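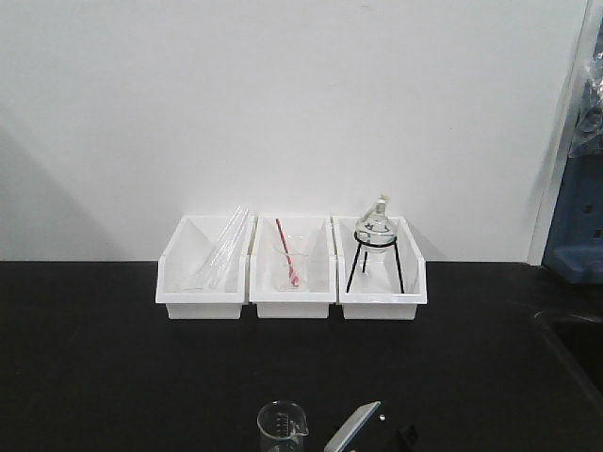 Open-front bins kept at the back of the counter.

Household Guidance Sheet: Keeping a Kitchen Counter in Working Order

Prepared by Parviz Jafarzadeh, Eder Housing Association
Last reviewed 12/02/2019

Residents of Eder properties are asked to read this sheet together with the cleaning schedule supplied at move-in. It applies to all kitchens, including the shared kitchens at Drostumus House.

Daily care

Wipe the counter after each meal with a soft cloth, warm water and a small amount of dish soap. Rinse the cloth and wipe a second time. Dark counters show soap film more readily than light ones and should be dried with a clean towel. Scouring pads and powdered cleansers must not be used on any surface.

Crumbs collect where the counter meets the wall. A dry paintbrush kept for the purpose will clear them before wiping.

Storage on the counter

Items used every day may stay out. Everything else belongs in a cabinet. Open-front bins suit packets, tea and onions, and should stand against the wall so that the front of the counter remains free for preparing food. Empty and wash plastic bins once a month. Bins that have held onions or garlic may be soaked for an hour in water with two spoonfuls of baking soda.

Do not store bread beside the stove or above the dishwasher. Potatoes keep longest in a dark cabinet, away from onions.

Stains

Tea and coffee marks usually lift with a paste of baking soda and water, left for 5 minutes and wiped away without rubbing. Turmeric and beet juice should be treated at once. Oil needs dish soap, applied undiluted and rinsed well.

Bleach is not to be mixed with vinegar or with any other cleaner - the fumes are dangerous, even with a window open.

Heat and cutting

Hot pans must be set on a trivet. Cutting boards are required for all knife work. A damp paper towel under the board will stop it from sliding.

Walls behind the counter

Painted walls may be washed with a well-wrung sponge, working from the bottom up to avoid streaks. Small scuffs can be reported at the next inspection. Splashes of grease should be removed within the week, before they harden.

Repairs

Loose edging, lifted seams and failed sealant should be reported to the maintenance desk, extension 663. Residents should not apply their own sealant - the wrong product can be difficult to remove. Repairs are normally scheduled within 6 working days.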